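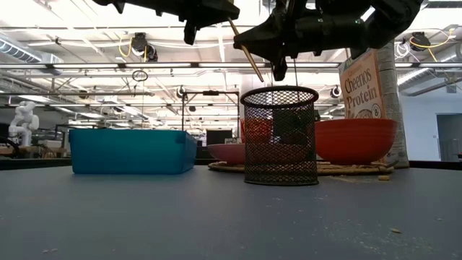
Right arm stops during handover, no error on left arm

rizal_m
Posted Tuesday, January 31, 2023
Hello all. We have a two-arm cell on a table, Dovon controller, doing breakfast clearing tasks. Since last week the right arm goes into protective stop when it comes down low over the mat. Fault code is 315. The left arm continues its motion, and this is the part I do not like. With a stick between the two grippers it can bend or break. Has anyone seen the same?

plalside_tech
315 on our unit was finger current over limit. Did you check for dirt in the finger slides? Cereal dust goes everywhere.

rizal_m
I cleaned both grippers on Friday and the fault came back after 10 cycles. But I agree there is dust. I add a view from the wrist, taken when the fingers were at the pink dish.
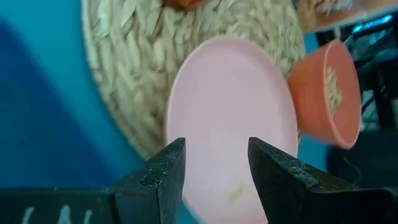 Wrist view at the pink dish. Crumbs in the dish, dust on both fingers.

Adhiambo Massawe
I would not blame the dust so fast. Dust on the outside of the finger is normal. For me the real problem is that one arm stops and the other does not. Are the two stop circuits linked, or does each arm have its own?

rizal_m
Each has its own. The integrator (Skirkomska) told us the software link is enough.

Adhiambo Massawe
Then I disagree with the integrator. A software link is fine for pausing a program. It should not be your safety stop. Please do not put hands on the table until this is wired.

mervs
Bit strong. If the force limits are low, a moving arm is a nuisance and not a danger. We ran ours like that for 2 years.

Adhiambo Massawe
Do you know his force limits? I do not.

rizal_m
The limit on the left arm was 400 N. I thought it was much lower. I have now turned the cell off.

mervs
OK, that is too high, I take my comment back. Who set it?

rizal_m
I am asking them. It may have come with the Bortolotti settings file which we loaded in January.

plalside_tech
Check your payload value also. If it is wrong after the file load, the arm can feel a contact which is not there, and you get a stop close to the table.

rizal_m
Thank you, I will compare the old file with the new one and write again.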